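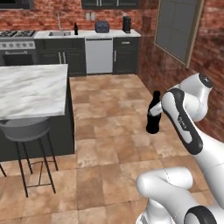

Unit 3: How a Sapphire Gets Its Price

Read this before the seminar and bring the Fetdale grading sheet. If you leave it at home, you will be sharing with someone who writes in green ink.

Last time we followed rough stones as far as the sorting table. Today we deal with what happens next, when everybody in the room suddenly has an opinion.

Color first. Dealers talk about hue, tone and saturation, and then pay for saturation. A stone that is too dark looks wonderful in a catalog and like a button on a hand.

Heat treatment. Most blue sapphires on the market have been heated. This is accepted practice, provided it is disclosed - a condition that has kept gem labs in business for years.

Cutting loss. The Kuvomberg parcel on your sheet began as 171 carats of rough in 15 pieces. Eight were worth cutting. Work out the average rough weight per piece, then explain why that average is nearly useless to a buyer.

Origin. Two stones can look identical and sell for very different sums on the strength of a report. Decide whether this bothers you. We will argue about it.

Reading: Kwok, chapter 8, skipping the section on auction etiquette. The Prallell case is optional and reads like it.

Written answers are due January 25, 2020. One page, normal margins - I do own a ruler.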